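The Rusholm Block Room – A Gallery

Posted 2018-02-24

Welcome, and come on in! This page has been a long time coming. We have been meaning to put something up about the blocks at Rusholm ever since July, when the last of the shelving went in and the room finally stopped smelling of paint, and somehow there was always another box to unpack first. So pour yourself something warm and have a wander through.

For those who are new, the collection began with a single lot of blocks bought at a school clearance, and it has grown in the untidy way that collections do. We have passed 1000 blocks now, counting the chipped ones (and we do count the chipped ones, they are some of the nicest to hold). People send them to us in shoeboxes, in cookie tins, once in a pillowcase tied up with string. Every one of them gets wiped down, sorted by color and put somewhere sensible, or at least somewhere we can find it again.

The sorting is the part I like best, I have to say. It is slow work and it can't be hurried, and you get to know the colors in a way you never would by looking at them all heaped together. Our reds run from something close to tomato all the way down to old brick, and the greens are even worse. I have spent a whole evening deciding whether a block was a dark green or a very dark green, and changed my mind over breakfast.

The Festa set is the loudest thing we own and the first one children go to. It came to us with 2 lids and no box, and we have never worked out what the second lid belonged to. The yellows have faded a little on one side from years on a sunny windowsill, and I wouldn't change them for anything.

The Rautiainen blocks are plainer and heavier, and they make a lovely low knock when you set one on top of another. They are kept on the bottom shelf for the sake of everybody's toes. If you visit, do ask to build with them, they are sturdy old things and they like company.

Then there are the Gillier blocks, which is our name for the rectangular ones that arrived from the Gillier house, mostly in earthy, quiet colors. They are the ones I reach for when I want to try out a pattern, and they have kept us busy all winter. Nobody wrote down how they were meant to be grouped, so we go by color first and by size after that, and whatever is left over goes back for another look.

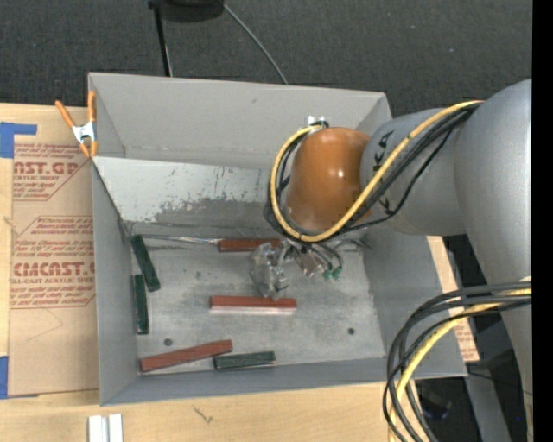 The reddish-brown and the dark green do sit well together – a bit like a brick house with its shutters painted – and I would happily make a whole wall of just those two. A plain gray bin is a good place to look them over, too. Against a busy tablecloth the darker greens all run into one another, but on gray you can tell them from the browns at a glance, even with scuffs on the bottom of the bin.

Next on the list is a proper label for each shelf, and a second table if we can get one up the stairs. If you have blocks looking for a home, or you remember playing with a set like the Festa one and know about that lid, please do write to us. We read everything, and we answer most of it, though it may take us a week or two when the boxes are coming in.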